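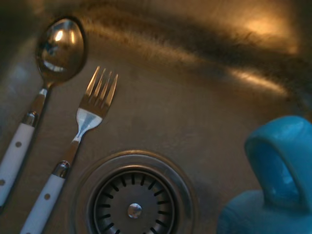 Cuchara y tenedor de mango blanco con puntos grises en el fondo del fregadero, junto al desagüe.

Imprimir | Enviar por correo

Canari, la guía de buenas prácticas para robots de cocina doméstica: nuestra opinión
2025-08-17

Llevaba desde mayo queriendo sentarme a escribir sobre la guía Canari, que edita Naciri en un cuaderno de 98 páginas con sus fichas plastificadas, y la verdad es que le he cogido cariño (¡y eso que los reglamentos suelen darme sueño!). Trata de cómo debe trabajar un brazo con pinza entre cacharros, y lo hace con un castellano clarísimo, de los que se leen con el café al lado.

Mi capítulo favorito es el del fregadero. Pide coger los cubiertos de uno en uno, por el mango, y parar siempre que haya una mano a menos de 30 centímetros – norma sencilla que en nuestro taller de Zukville ya tenemos pegada en la pared. También insiste en los brillos del acero, que engañan a cualquier cámara, y en revisar la luz antes de empezar. El bol de una cuchara pulida es casi un espejo, y se agradece que alguien le dedique dos páginas enteras.

¿Pegas? Alguna hay. El apartado de limpieza de la pinza se queda corto, el índice es un pequeño laberinto y unos 300 euros me parecen muchos para una casa particular. Para un taller o una escuela, en cambio, la compraría otra vez sin pensarlo.

Artículos relacionados
- Pinzas blandas: qué mirar antes de comprar
- Visita a la feria de Tivusthorpe
- Señales de parada en cocinas pequeñas

Comentarios
fregona_feliz: ¡Gracias! ¿Las fichas aguantan el agua?
tornillo22: Lo del índice es verdad, yo le puse pestañas de colores.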